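비닐봉지 집는 그리퍼 핑거, 뭘로 바꾸는 게 좋을까요?
뭉툭한손끝 | 2023년 10월 2일 | 조회 1,084

안녕하세요, 눈팅만 하다가 처음 글 남겨요. 양팔 로봇으로 비닐봉지 다루는 작업을 해보고 있는데요, 딱딱한 물건은 그럭저럭 집는데 봉지만 나오면 정말 속이 터집니다 ㅠㅠ 손목 카메라랑 고정 카메라 두 개를 같이 보면서 비교 중이에요.

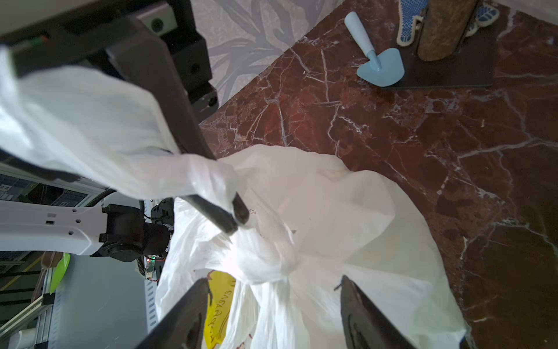
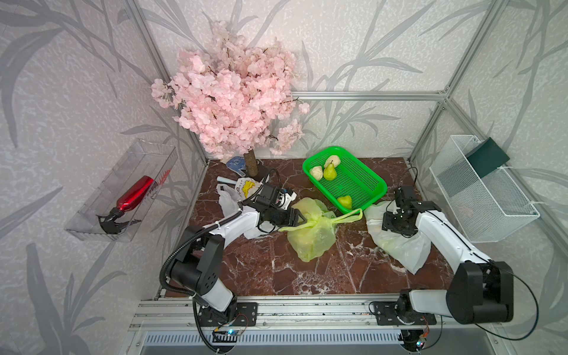

첫 번째가 손목 카메라, 두 번째가 고정 카메라 화면

지금 쓰는 건 검은색 평행 핑거이고 끝이 꽤 닳았어요. 후보는 Ramum 실리콘 팁이랑 Stosau에서 나온 얇은 핑거 두 가지입니다. 기존 핑거로 봉지 집기를 200번 돌려봤는데 손잡이가 뭉쳐 있으면 그나마 낫고, 얇게 펴진 부분은 미끄러지거나 두 겹을 한꺼번에 물어버리더라고요. 힘을 올리면 비닐이 늘어나고요. 핑거부터 바꿀지, 카메라 위치부터 손볼지 고민입니다. 써보신 분 계시면 꼭 좀 알려주세요!

모터세개탄사람
저는 4월에 Ramum 팁으로 갈아탔어요. 결론부터 말하면 봉지에는 확실히 좋습니다! 마찰이 생기니까 힘을 확 낮춰도 안 놓쳐요. 단점은 먼지가 엄청 붙는다는 거(실오라기 하나만 껴도 미끄러집니다). 저는 사용 횟수를 적어두는데 217회쯤에서 뚝 떨어지길래 지금은 그 전에 알코올 솜으로 닦아줘요. 님 첫 번째 사진도 오른쪽 핑거 끝에 실 같은 게 말려 있네요. 그것부터 떼고 다시 돌려보세요 ㅎㅎ
Stosau 얇은 핑거는 바닥에 붙은 비닐 걷어 올릴 땐 편한데 무게가 좀 있으면 휘어서 저는 서랍행이에요. 봉지에 내용물이 든 채로 들 거면 비추합니다.

ㅇㅇ
그냥 힘 줄이면 됨. 저도 그렇게 함

느린제어루프
핑거도 핑거인데 저는 카메라 쪽을 먼저 볼 것 같아요. 손목 카메라로 보면 흰 비닐에 빛이 번쩍번쩍 반사되잖아요. 저도 Mak 제어기 쓰면서 이것 때문에 한참 헤맸는데, 노출을 고정하고 조명에 확산지를 한 장 대니까 접힌 선이 훨씬 잘 보이더라고요. 그다음에 핑거를 비교해야 뭐가 원인인지 구분이 돼요.
그리고 한 팔로 누르고 다른 팔로 손잡이를 잡는 순서라면, 누르는 쪽은 지금 핑거 그대로 두고 잡는 쪽만 실리콘으로 바꿔보세요. 저는 조건마다 3세트씩 돌려서 비교표를 만들었고, 양식은 Nurndale 게시판 자료실에 올려뒀으니 필요하면 가져가세요. 아, 팁 두께가 달라지면 그리퍼 영점도 꼭 다시 잡으시고요!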